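Magazine > Features > Equipment and Planning

July issue
By the Features Desk

The purchase price of a gripper is the figure most often quoted when a workshop first considers automation, and it is seldom the figure that decides whether the project stays within its budget. At Ellery, a contract assembly firm in Prinville, the first request submitted to management ran to a single line: one two-finger gripper from the Nekov range, $1,799. The request that was finally approved covered two pages.

The difference lay in items that the original estimate had left to be settled later. Mounting plates, spare fingertips, cable and cable ties, overhead supports and a second power outlet were all absent. So were the hours required to clear floor area and move shelving. Ellery's planning office now asks that each of these be priced before any order is placed, and that the person who will run the cell sign the estimate alongside the person who will pay for it.

Cabling deserves particular attention. Lines that hang from above keep the floor clear, but they need slack for the full reach of the arm and support at sensible intervals. Ellery allowed $400 for this work and spent $348, a modest saving that was moved to the fund for replacement fingertips. Firms that leave cabling to the week of installation tend to pay more, as the work is then done in a hurry and often done twice.

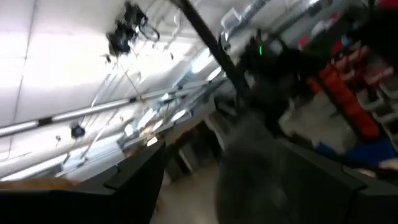 Overhead cables, metal struts and red storage bins in the work area, with the gripper in the foreground.

Storage is the second item commonly missed. Parts must be within reach of the people who load the cell, yet outside the area through which the arm may travel. In a small shop the two requirements compete for the same few feet of floor. Skumley, which supplies shelving and bins to several firms in the Prinville district, advises its customers to mark the travel area with tape and work with it for a full month before buying fixed racks. Ellery followed this advice and changed the position of its racks once as a result – at no cost beyond the tape.

The question of service life is harder to settle. Ellery writes off its grippers over 5 years, although fingertips are treated as supplies and charged to the month in which they are fitted. Managers who prefer a shorter period should bear in mind that the arm, the mount and the controller may well outlast the gripper, and that a replacement from another maker may call for a new mounting plate and fresh programming. Both belong in the plan from the start.

A second cell is under review for the coming year. The draft budget lists the gripper on its ninth line, after floor preparation, power, cabling, storage and training.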